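Section 4: Steaming and hanging a long gown with the Guvell upright steamer

Jan 3, 2020 | By the Pumville workroom
21 shares | 9 comments

You have assembled the pole, filled the tank and thrown away the bag of spare washers (they were important - see Section 2). Now you may approach the dress.

Before you start

The Guvell runs at 2000 watts and should have a wall socket to itself. Find the care label in the gown. If it has been snipped out for comfort by a previous owner, treat the fabric as silk until it proves otherwise.

CAUTION: Do not steam velvet from the front, sequins from anywhere, or any garment while it is being worn. The last of these is the subject of most of our correspondence.

4.1 Hanging the gown

1. Fit the padded hanger to the top hook. Wire hangers leave two small peaks at the shoulders, like the ears of a disappointed cat.
2. Hang the gown by its inside ribbon loops if it has them. They were put there for this, and not to poke out at the armholes during dinner.
3. Raise the pole until the hem clears the floor. At full height it will take most evening lengths. Trains should be laid over a clean sheet.
4. Close the zip and fasten the top hook and eye. An open bodice sags and will be steamed into that shape with great efficiency.

4.2 Steaming

5. Turn the dial to 1 for silk and chiffon, 2 for crêpe and wool, 3 for cotton and heavy linen. There is a 4 on the dial. It is for curtains.
6. Wait for the green light, then point the head at the floor and hold the trigger until the spitting stops. Any early drops are better off on the floor than on satin.
7. Test on the inside of the hem. Wait for it to dry and look at it in daylight.
8. Work from the inside wherever you can reach, starting at the bodice and moving down. Keep the head a hand's width from the cloth.
9. For bias-cut skirts, let the steam do the work and keep your free hand to yourself. Pulling a bias cut while it is damp gives you a longer dress on one side only, a look that has been fashionable twice and is not at present.
10. Leave the gown on the pole until it is fully dry before bagging it.

NOTE: The Qian cotton garment bag (part 422, sold separately) breathes. The plastic one from the dry cleaner does not, however nicely it was handed to you.

4.3 Beading, lace and trimmings

Cover beaded panels with the muslin square supplied. Older beads may be glued on, and warm glue has no loyalty. Steam lace through the muslin on setting 1, in short bursts. Feathers should be held well back and given one pass, after which they will do as they please.

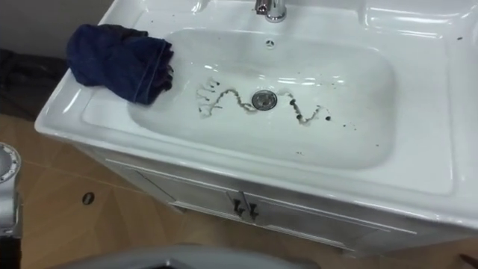
Can I steam a gown the same evening I plan to wear it?
Leave yourself at least an hour between the last pass and getting dressed, as damp cloth creases again the moment you sit down in a taxi.

4.4 Putting the steamer away

11. Turn the dial to 0, unplug at the wall and let the head cool on its hook.
12. Empty the tank completely. Water left in since October will not have improved.
13. Lower the pole one section at a time, keeping your fingers clear of the clips.

Replacement muslin squares and hanger pads can be ordered from Jovanstead with the card at the back of this guide. Storage between seasons is covered in Section 5.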